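二手塔式机装好内存后不过自检，内存插法和供电应该先查哪一个？

Iveta Doležal
发布于 2026年8月5日，星期三
分类：硬件 / 旧机维护

办公室淘汰下来一台戴尔塔式机，我想拿来做内网文件服务器，系统打算装Debian，平时只跑Samba和每天一次的备份脚本，不接显示器。原来的内存条被前任用户拆走了，我从Okance买了四根拆机条，同容量，标签上都写着ECC。

现象如下：只插原配的一根时可以进BIOS，时间和启动顺序都能保存。四根全部插满后，按下电源键风扇转，显示器无信号，前面板指示灯闪琥珀色，过一阵自动断电。换成两根，有时能过自检，有时不能，和插在哪两个槽似乎有关系，但我没找出规律。

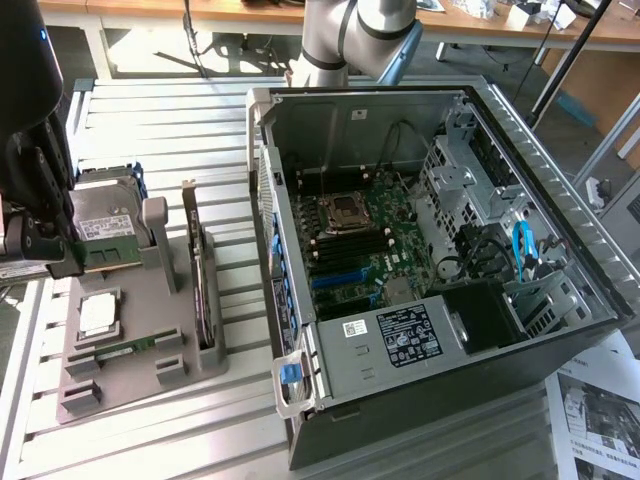 已经做过的事情：CMOS电池拔掉放置一夜；24针和CPU供电插头重新插过；硬盘全部断开；显卡拆掉，改用低功耗的旧卡。电源是原装的，没有别的电源可以替换。万用表有，示波器没有。

BIOS版本比较老，厂家网站上有更新的，但更新说明里只写了“改进稳定性”，看不出与内存是否有关。我不太想在机器不稳定的时候刷BIOS。

想请教三点：第一，四根同时不亮，是内存混插的问题可能性大，还是电源老化的可能性大；第二，万用表量电源，量空载有没有意义；第三，要不要先刷BIOS。

Miloslav Krajčí
采纳的回答

先查内存，后查电源。单根能稳定进BIOS，说明待机电压、开机时序和CPU供电基本正常。内存条本身的功耗不高，四根和一根之间的差值远小于一块独立显卡，电源如果连这点余量都没有，单根时也会有异常表现。

标签上写ECC不够。ECC内存分无缓冲（UDIMM）和带寄存器（RDIMM）两类，二者不能混插，混插的典型现象就是整组无法初始化。看标签上的速率编号，例如PC3-12800E和PC3-12800R，末尾的E是无缓冲ECC，R是带寄存器，U是无缓冲不带ECC。另外还有L，写在PC3后面时表示低电压，写在末尾时表示LRDIMM，两个位置含义不同，容易看错。标签掉了或者模糊的，看PCB中部有没有一颗横放的寄存器芯片，有的是R。

其次看rank。标签上的2Rx4、1Rx8这类写法，前一个数字是rank数，后一个是颗粒位宽。部分平台对每通道的总rank数有上限，超过之后的处理方式各不相同，有的降频，有的直接停机。x4与x8颗粒混插，多数平台能用，部分旧平台会报错。

建议按以下顺序操作：

1. 断开电源线，按住开机键放电，等主板上的待机指示灯熄灭（如果有）再动内存。带电插拔会损坏内存和内存控制器。
2. 抄下每根内存的完整编号，包括原配的那一根，按类型分组。
3. 每根单独插入手册规定的第一槽，逐一开机。第一槽一般不是离CPU最近的那个物理位置，以机箱侧板内侧的示意图或服务手册为准。
4. 单根都通过后，按手册的通道顺序两根一组测试，一个通道一根。
5. 两根通过后再加到四根，每次改动后第一次开机都要等久一些。内存训练期间黑屏是正常的，有的机器会自己重启一到两次，不要在这期间断电。
6. 全部通过后运行memtest86+，至少跑完整一轮，最好过夜。开机正常不代表数据正常，做文件服务器尤其要确认这一点。

琥珀色灯的闪烁方式是有编码的，服务手册里有对照表。记录闪几下、停顿、再闪几下，比猜测有效。不同型号的编码不通用，请用机身服务标签查对应型号的手册。

关于万用表：空载测量只能发现完全失效的一路，纹波和瞬态跌落都测不到。要测就在开机状态下从主板插头背面探入，红表笔接待测线，黑表笔接黑线。ATX规范对12V、5V、3.3V的容差都是正负百分之五。需要注意，一部分品牌机电源的针脚定义和ATX标准不一致，有的只有12V一路，先查手册，不要照标准颜色表去短接启动。

BIOS先不刷。等单根稳定之后，用单根状态刷，接UPS。内存兼容性的修正往往不会写进更新说明，所以“改进稳定性”里可能包含，也可能不包含。
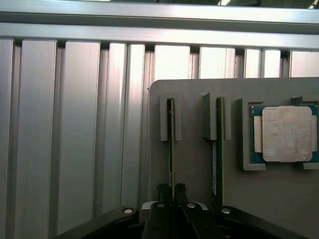 补充一点接触问题。拆机条的金手指常有氧化或残留油污，用无水酒精和不掉毛的布擦，沿触点长度方向单向擦，晾干再插。橡皮可以用，但碎屑必须清干净，落进槽里会造成新的故障。插槽用干燥压缩空气吹，罐体保持直立，倾斜会喷出液态推进剂。卡扣两侧都要到位，单侧到位时内存略有倾斜，表现和坏条完全一样。

如果机器以前换过CPU或者动过散热器，还要考虑CPU插座。触点歪斜或散热器压力不均，会使个别内存通道失效，表现为固定的某几个槽永远不认。判断方法：用同一根已知正常的内存逐槽测试，记录哪些槽失败。失败的槽若同属一个通道，问题多半在插座或主板，与内存无关。

Juraj Slanina

我们单位以前的Michalík机房也遇过，最后换电源好了。建议直接换电源，省时间。
内存我一般不看标签，插上能亮就行。

Miloslav Krajčí 回复 Juraj Slanina

换电源之前请先确认接口和针脚定义。楼主没有替换电源，买一个不兼容的只会增加变量。

Mairéad Duggan

同意先看标签。补充一个楼上没写的：Okance的拆机条有时一个订单里混发不同批次，外观接近，编号末位不一样。我去年九月买过，里面两根是E，两根是R，联系后对方给换了。下单时在备注里写清完整编号，收到后先核对再拆防静电袋，否则退换比较麻烦。

文件服务器方面，插满之后请在系统里确认ECC是否真正启用。以root执行dmidecode -t memory，看Error Correction Type一项，同时比较Total Width和Data Width，ECC正常时前者应为72位，后者为64位。再装rasdaemon，用ras-mc-ctl --error-count查看累计的可纠正错误。该数值如果持续增长，即使memtest没有报错，也应该更换对应的那一根。部分主板能认ECC内存，但不启用纠错，只看标签判断不出来。

Iveta Doležal
楼主补充

编号抄完了。原配的一根是E，买来的四根里有两根是E，两根是R，和上面说的情况一样。两根E插在手册规定的槽位，连续冷启动八次都通过自检，memtest正在跑。两根R已经申请换货。电源和BIOS暂时不动，换货到了以后再更新。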